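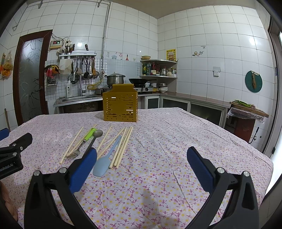
About Gridholm

Gridholm tests grippers, arms, cameras and controllers for people who are about to spend money on them. We don't build any of those things and we don't resell them. Clients pay us for a report, and quite a few of them pay us to hear that they should hold off.

Yiran Fan and Safta Lungu started the company after working on opposite sides of the same purchase. Safta's employer sold the arm, Yiran's employer bought it, and the demo they had both sat through was the last time it did what it was supposed to do. We have been suspicious of demos ever since.

How we test

Most gripper specs are measured on a steel block. Kitchens don't have many steel blocks. Ours is a utensil test: a fork, a spoon, a silicone spatula and wooden chopsticks lying on a creased tablecloth, with a slotted holder behind them. Chopsticks are what we'd bring to any sales meeting. They are thin, they roll, they lie close together, and a finger pad that looks great on a coffee mug can push them all over the table.

We use hand-held grippers for a lot of the early work. With a person doing the moving you can learn a good deal about the fingers and the camera view before an arm gets involved and everything becomes the arm's fault. It doesn't tell you how the arm will behave, and we get grumpy when vendors suggest it does.

Each task is run 60 times per gripper. We publish the misses along with the hits, and a retry counts as a miss. Vendors ask us to change that last rule more than any other. We haven't.

What we don't believe yet

"Works out of the box." Which box? We log setup time from the moment the tape is cut, including the hours spent looking for a driver.

"Human-level dexterity." We ask for the task list. Usually there are two tasks on it.

"Any camera will do." Haoran Dai runs our camera comparisons and has strong feelings about frosted glass, shiny sinks and open doorways with daylight coming in.

We may be wrong about some of this. Our first report on finger pads was too harsh on soft rubber, and the corrected version is on the reports page next to the original.

Who we are

Yiran Fan, test design
Safta Lungu, clients and contracts
Haoran Dai, cameras and calibration
Lempi Salminen, controllers, and the person who will read your firmware notes

Working with us

A standard comparison covers up to 3 products and ends with a written report and the raw logs. We take no free hardware and no commission. Loaned units go back when the report is done, with the scratches they earned.

To ask about a comparison, write to Safta through the contact form and tell us what you want picked up.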